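Pantry shelves - where we're at

Quick one this month, deadline was Sunday and it's now well past that.

The shared shelves in the Nomcombe kitchen are getting sorted. Finally. Ifeanyi Okoro started at the top and is working down, jars first, then packets, then whatever is left. Anything past its date goes. Anything with no date and no name on it goes too, unless you speak up before the end of August. A few of you have already been in touch about spices. Noted, they're safe. 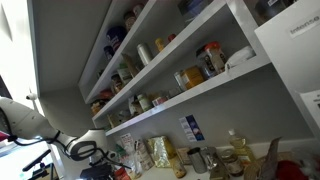 New rule, same as the old rule really - name and month on the lid, not the side. Marker is in the drawer by the sink. If you decant something into a clean jar please write what it is. Pascual Henríquez put what he thought was ground ginger in 8 portions of porridge and it was mustard powder. They ate it. Not happily.

Bags and packets: fold the top over, clip it, stand it up. Clips are coming, Monness are sending a box of 100 so there is no excuse after that. Open flour or sugar should go in a jar with a proper lid, we had moths two summers ago and I am not doing that again.

The big tubs are staying up top for now. Did think about moving them down but they take up half a shelf and the small jars get lost behind. If you can't reach, use the step stool, its behind the door. Don't climb on the counter. 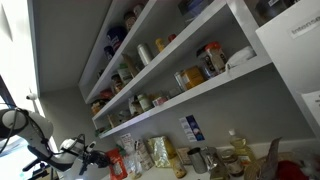
Jars, tubs and packets on the kitchen shelves, August.

Spare empty jars - we have plenty, thank you, please stop. If you want some for jam or pickles take them, they're in the Kos crate in the hallway. Lids are in a seperate bag and may or may not match.

Money: the kitchen tin stands at $77 after the clips. Next spend is oil and rice, then dish soap. Receipts in the envelope please, not loose in the tin.

Last thing, the counter. Wipe it when you finish and put your packages back on a shelf. Questions to Ifeanyi, extension 821, mornings are best. Detell supper sign-up sheet goes on the hallway door next week.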